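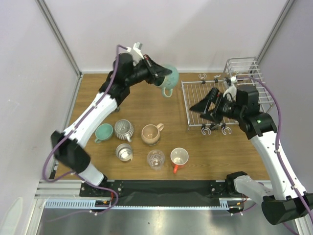 Mug and wire dish rack on the wooden table, Worncombe kitchen.

Worncombe Community Kitchen: progress report to the Lakine Fund
Period: to the end of April
Prepared by: Solange Grewal

Washing-up and crockery

The grant of £835 was for replacing the crockery and sorting out how things are dried and put away after meals. We have spent £800 of it. The remaining £35 is held for breakages.

Crockery and mugs came to £500. Mervin Girard chose ceramic mugs over the melamine ones we had priced in the application, as the melamine stains with tea. We bought 40 of them. Two arrived chipped and the supplier, Flendell, has credited us for both.

The rest went on wire dish racks, tea towels and shelf liners. Racks with upright tines at one end take plates standing up, and mugs go on the flat part. Diane Poirier has written this up on a card by the sink – handles all facing the same way, nothing stacked on top of anything else. Most people follow it. The evening group still tends to leave mugs the right way up and we have asked them again.

Clearing up after lunch now finishes by 2.30, where before it often ran past three. That has let us open the room to the Ross Road parents' group in the afternoon.

Not yet done

The cupboard over the draining board still needs its second shelf. Marlene Morin has the brackets and is waiting for a date from the joiner. Until it is up, spare mugs are kept in two boxes in the passage.

Next period

We will finish the shelf, do a breakage count in June and send you the receipts with the final claim.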